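Grandska Vomell Wrist Capture Kit

Item: Vomell wrist kit, two-hand set
Price: $1473, head camera included
Availability: in stock, ships from our Dirkach warehouse
Page updated: Wed 30 September

Overview

Vomell is a wearable kit for recording how people work with their hands. The recordings are used to train two-armed robots. The operator wears a band on each wrist and a camera on the head, and does the job with bare fingers. The bands carry printed square markers. The Anghel software finds those markers in the head camera video and works out where each wrist is and which way it is turned.

The kit is sold to labs and automation teams that need demonstrations of table work: sorting, stacking, folding, packing, light assembly. There are no gloves to wear and no controllers to hold. Operators can pick up thin or flat items the way they normally would, and paper is the task most of our customers ask about.

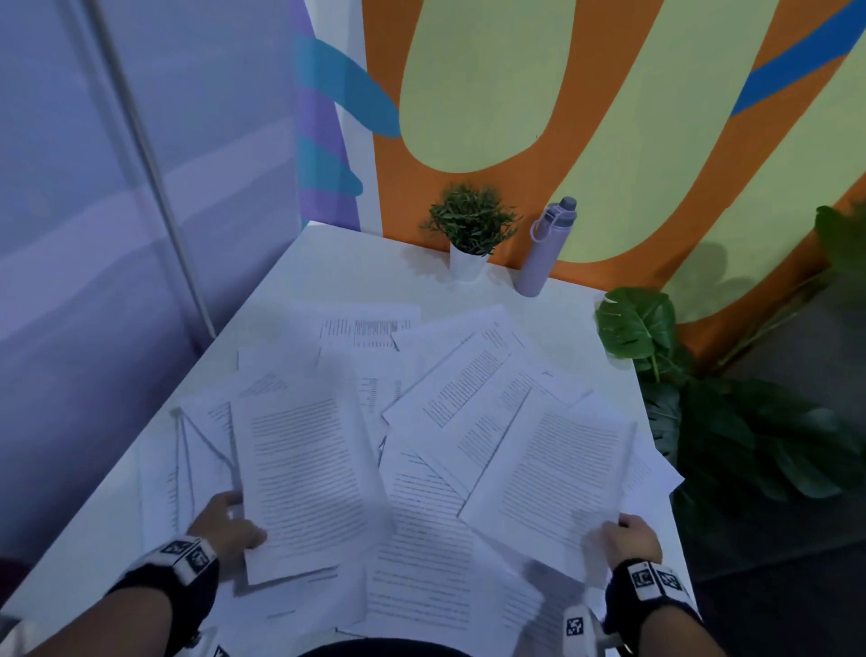
Sorting loose printed pages with a marker band on each wrist.

Why paper

Paper gives a robot arm a lot of trouble. Sheets slide over each other, stacks bend, and a page lying flat gives fingers very little to hold on to. People deal with this by using both hands. One hand holds a page down or lifts an edge and the other one pulls. If a recording loses one of the wrists for a second or two, that part of the demonstration can't be used.

For that reason the Vomell bands have markers on more than one face. When the forearm rolls and one marker turns away from the camera, another one usually comes into view. The wrist module below each band has its own marker and its own sensor, and the software uses both to fill short gaps. It does not fill long ones. If both wrists are under the table or behind the operator's back, there will be a hole in the track, and Anghel marks it in red on the timeline.

The markers are printed in matte black on white. Gloss printing caused dropouts under ceiling panels in our first version and we stopped using it in May. If you have a first version set, the blocks can be swapped without changing the straps.

What is in the box

Wrist bands, left and right, with marker blocks fitted
Wrist modules, left and right
Head camera with adjustable headband
Recorder pack with belt clip
Module cables, black, one per wrist
Camera cable
Calibration card
Spare marker labels
Anghel software license, single workstation

The recorder pack charges over USB-C. A charger is not included.

Setting up a table

A plain table works best. White is fine as long as the overhead light isn't bouncing straight back into the camera. You don't need to clear the room or cover the walls. The software looks for the marker patterns and ignores plants, bottles, painted walls and anything else behind the work. Do keep other square-coded labels out of view, including old calibration cards.

Long sleeves are fine if they stay behind the band. Push the cuff back before fastening the strap, then raise and lower both arms a few times to check that the fabric doesn't creep over the blocks. The strap should be snug enough that the blocks don't rock when tapped.

Run each cable back along the forearm and leave some slack at the elbow. A cable that hangs in front of the hands now and then does no harm to tracking, but it can drag a loose sheet along with it. The clips in the spares bag help with this.

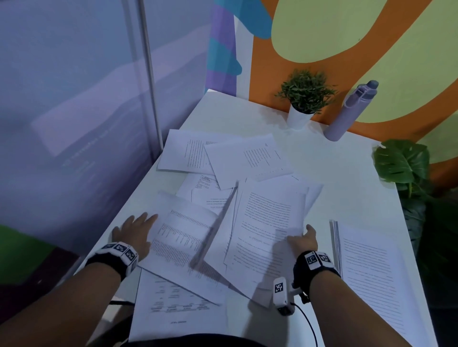
Recording and export

1. Plug both wrist modules and the head camera into the recorder pack and switch it on.
2. Hold the calibration card flat on the table and look at it until the pack beeps.
3. Press the side button to start a take. Press it again to stop.
4. Dock the pack and open the takes in Anghel.

Video and wrist tracks are recorded at 60 frames per second on one clock, so there is nothing to line up afterward. Each take exports as a video file plus a table of wrist positions and rotations. Anghel also has 9 built-in task labels, such as pick, place, sort and stack, and you can add your own.

Finger positions are not measured directly. They can be estimated from the video with your own hand model — we don't supply one. If your robot has a simple two-finger gripper, the wrist track plus an open or closed label will often be enough to get started.

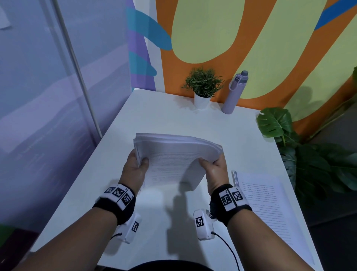 Two-handed hold on a thick stack, with a module under each wrist.

Specifications

Hands tracked: left and right
Frame rate: 60 per second
Connection: wired, wrist modules to recorder pack
Band: black fabric strap, hook-and-loop closure
Marker blocks: white plastic, replaceable
Module housing: white plastic
Software: Anghel, Windows and Linux
Warranty: 2 years on modules and pack, straps and labels excluded

Known limits

The kit is made for work in front of the body, within arm's reach. Overhead work is poor. Very dim rooms are poor too, and direct sunlight on the table will wash out the markers. When a large stack is lifted high and toward the face, it can hide one or both bands from the head camera. Ask operators to keep the lift low if the task allows it.

The bands are not waterproof. Wipe them with a dry or slightly damp cloth and don't use alcohol on the printed faces.

Ordering and returns

Orders placed through the Grandska shop leave Dirkach by the next working day. Unused kits can be sent back within 60 days. Opened kits can be returned too, less the cost of the straps, which we don't resell.

Extra bands are sold separately in small, medium and large, so several operators can share one pack and one set of modules. Choose the size by measuring just above the wrist bone. Additional Anghel licenses are listed on the software page, and quotes for purchase orders can be requested from the contact form.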